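3.2 Small drawer units and the storage of loose items

The second group of furniture in the study was made up of single-drawer units small enough to stand on a table or bench. Units of this kind are widely sold for home offices, kitchens and entryways, yet they receive little attention in the literature on household storage, which has tended to concentrate on wardrobes, pantries and shelving. The Mitgate household survey recorded 163 of them in the homes visited. Most were kept on a surface the household also used for other tasks, such as paying bills or preparing food.

Three features of each unit were recorded: the inside depth of the drawer, the form and placement of the handle, and the finish of the top. Depth was treated as the main feature, as it limits which items can be put away at all. A shallow drawer will take cutlery, keys, stationery and folded paper. It will not take most bottles, jars or mugs, and these were often found standing or lying beside the unit in homes where the drawer itself had space to spare. Participants described such items as "waiting for a place", a phrase we have kept as a coding label (see Figure 2). 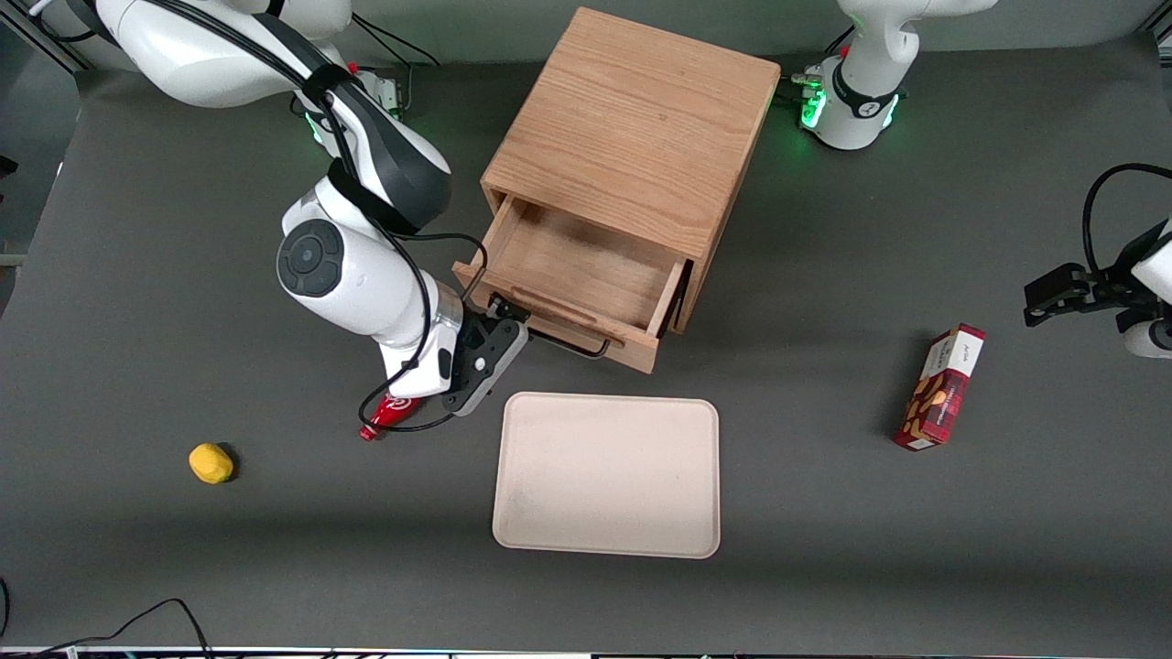

Figure 2. Single-drawer wooden cabinet with the drawer partly open and a red plastic bottle lying on the tabletop.

Handle placement was the second feature. Handles were grouped as knobs, cut-outs or bars, and bars were further divided by whether they were mounted high, centrally or low on the drawer front. Participants favoured bars over knobs when asked which they found easier to grip with one hand full. Low-mounted bars drew mixed comments. Some participants liked the plain look they gave to the front of the unit, while others reported that they had to bend or turn the wrist further than they wished, particularly where the unit stood well back on a deep table. Neither view was linked to the age of the participant.

The weight of the unit also affected how it was used. Where a cabinet was light and had no rubber feet, a firm pull on the handle could draw the whole unit forward instead of opening the drawer. Households dealt with this in several ways, the most common being to place a hand on the top while pulling. This took up the second hand and meant that the item to be stored had to be put down first. In 28 homes, the item was then left where it had been put down. We did not ask participants to explain this at the time of the visit, and the follow-up interviews held in October relied on their memory of it.

The top of the unit was coded as clear, partly covered or fully covered. A clear top was more common on units with a visible wood grain than on painted ones. Participants in the Hallard sample said they were reluctant to mark the wood, and several used a cloth or tray when setting down a drink. The same pattern was weaker in the Llorente sample, where more of the units were kept in kitchens and were wiped down daily.

Drawers left partly open were noted separately. Over 1000 entries in the household diaries refer to a drawer of some kind being left open, although the diaries do not always distinguish between single-drawer units and larger furniture. For this reason the entries are used only as background to the room visits and are not included in the comparisons in Section 4.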